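# Chessboard (home and club sets)

*Last revised 2021-10-24*

A chessboard is a square board of 64 smaller squares, eight by eight, in two alternating colors, and together with its 32 pieces it makes up a chess set. I've been writing most of the board game entries for the Tawhiri household encyclopedia, and this is the one I kept putting off, because I own far too many chess sets and knew I'd go on forever! So I'm sticking to the everyday kind, the wooden board with plastic pieces that lives in a closet and comes out when somebody visits. Tournament rules and famous collector sets have their own entries.

## The board

The squares are usually called "light" and "dark" even when they're nowhere near black and white. Cream and brown is the classic home pairing and it's easy on the eyes over a long evening. (I once had a red and black board that doubled for checkers, and I couldn't look at it past the second game.)

Many boards carry coordinates around the border. The rows, called ranks, are numbered 1 to 8 starting from White's side, and the columns, called files, are lettered a to h starting from White's left. Put a letter and a number together and you've got the name of a square, so e4 is the e-file on the fourth rank. On boards with labels on all four sides, two of the sides are normally printed to face the other player, so from any one chair half of them are upside down.

The coordinates only match a written game if White sits at the 1 and 2 end. You can play a perfectly good game with the armies swapped, as long as each player has a light square in the right-hand corner, and plenty of people do without noticing. You'll just go a little crazy if you try to write the moves down, or follow along from a book.

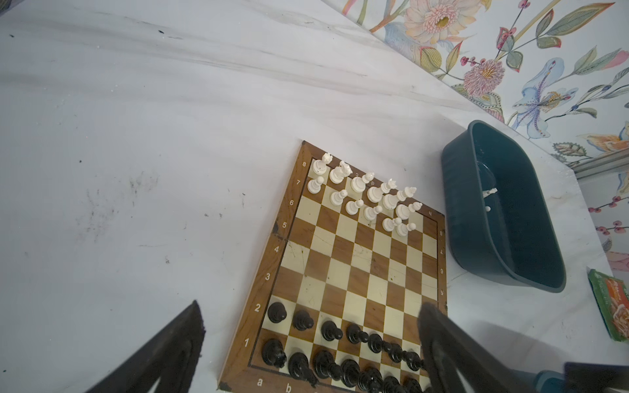
Fereshteh Zarei wrote in after the first version of this entry to say I should be much firmer on that point. She teaches her beginners to find the 1 before they touch a single piece, and she says White at the 8 end is the mistake she corrects more than any other, well ahead of mixing up the king and queen. Fair enough, Fereshteh, and I've moved it up the page for you.

Wear on a board tends to show on the light squares first. Dust, fine scratches and dark little marks stand out on cream and disappear into brown. A soft dry cloth handles the dust. For the scratches I do nothing at all, and I've gotten fond of the ones on my Terska board, which I bought used in February and which has clearly had a full life.

## The pieces

Each side gets one king, one queen, two rooks, two bishops, two knights and eight pawns. The standard shapes go by the name Staunton, and once you know them you can walk up to nearly any set and play:

- **King:** the tallest, usually with a small cross on top.
- **Queen:** a bit shorter, with a spiked crown or coronet.
- **Bishop:** a pointed top shaped like a miter, often with a slot cut in it.
- **Knight:** a horse's head.
- **Rook:** a squat tower with battlements.
- **Pawn:** a round ball on a flared base.

Plastic pieces get looked down on and I've never understood it. They can be washed, they don't mind being dropped, and replacements are cheap. The glossy ones do throw bright reflections under a strong lamp, so if you're playing under a kitchen light you may prefer a matte set like the Flustik I take on trips. Weighted ones are nicer to move, with that satisfying little thud, and felt underneath keeps them from scratching the board (or clacking, if somebody's asleep in the next room).

## Setting up

Start with the board turned so that each player has a light square at the right-hand corner. Rooks go in the corners, then the knights, then the bishops, and the king and queen take the two squares left in the middle. The queen goes on her own color: white queen on a light square, black queen on a dark one. Pawns fill the whole row in front.

I like to do the back row first and the pawns last. My sister does it the other way around and is faster than me, so take your pick.

## Trays and captured pieces

Captured pieces need to go somewhere, and the edge of the table is a terrible place for them. A pair of shallow trays next to the board is the tidiest answer I know, one for each color, and they make packing up much quicker at the end.

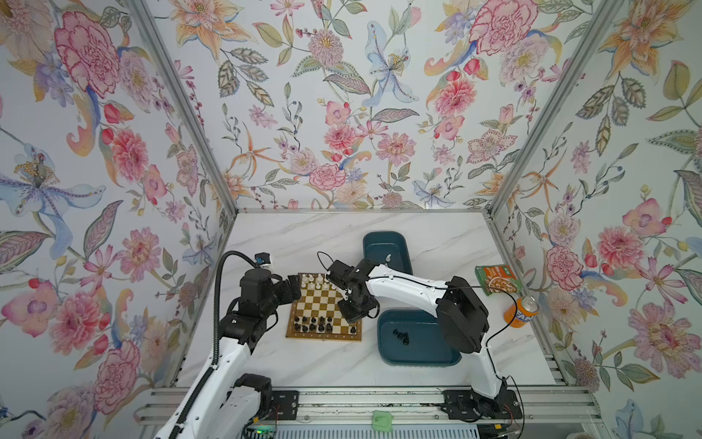
Any tray will do if its sides are high enough to stop a pawn from rolling out. The Flullura box I keep my good set in has a lift-out tray on each side of the lid, a lovely idea that I wish more makers would copy. Small bowls work too, but the tall pieces stick out of them and get knocked over by sleeves.

Snacks and drinks are the other table question. I allow both! I just want them well off to one side, past the trays, and nothing greasy in the hand that moves the pieces.

## Storage

Store the board flat or on its edge, away from radiators, and count the pieces before you close the box: 16 and 16. A missing pawn can be replaced with a button or a coin, and I've played whole winters that way.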